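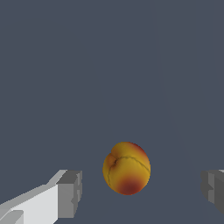
## Pourquoi un robot doit-il suivre des règles ?

Coucou ! Tu connais sûrement les règles de la récré : on ne pousse pas, on attend son tour au toboggan... Eh bien les robots aussi ont les leurs, et moi, mon métier, c'est de les écrire. Je travaille chez Stesovia, à Serolville, et en ce moment je m'occupe d'un programme qui s'appelle Bravo. Il apprend à attraper des fruits avec une pince à deux doigts.

**Règle n° 1 : on s'entraîne d'abord sur ordinateur.** Une pêche dessinée en 3D, ça ne s'écrase pas sur le carrelage (et personne ne se fait pincer !). Chez nous, Bravo doit faire 500 essais comme ça avant d'avoir le droit de toucher à un vrai fruit. C'est long, mais l'ordinateur ne râle jamais.

**Règle n° 2 : on regarde avant de serrer.** Le fruit doit se trouver entre les deux doigts. S'il est posé sur le bout d'un doigt, ça ne compte pas comme une prise, même s'il a l'air de bien tenir !

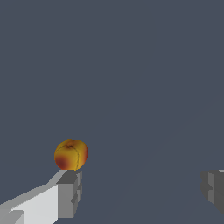
Et puis il faut noter tous les essais, les ratés aussi. Moi, au début, j'avais très envie d'effacer les miens, un peu comme une mauvaise note au fond du cartable. Sauf que c'est de la triche : si je ne garde que les beaux essais, les gens vont croire que le robot est plus fort qu'il ne l'est. Dans mon cahier, j'ai environ 70 ratés, et je les ai tous gardés.

**Règle n° 3 : on doit pouvoir tout arrêter.** Sur le vrai robot, il y a un gros bouton d'arrêt d'urgence. On le teste chaque matin, avant d'allumer le reste. Et quand le bras bouge, on reste derrière la ligne peinte au sol, même les chefs.
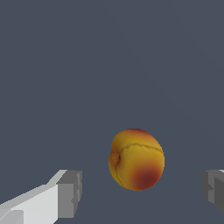

*Irham*

**Règle n° 4 : on y va doucement.** Une pêche, c'est fragile, et tes doigts aussi ! Alors on fixe une vitesse et une force à ne pas dépasser, et on les écrit noir sur blanc pour que toute l'équipe ait les mêmes.

À toi de jouer maintenant : prends une balle en mousse, deux règles plates en guise de pince, et essaie de la soulever 5 fois de suite. Note tout sur une feuille, les ratés compris !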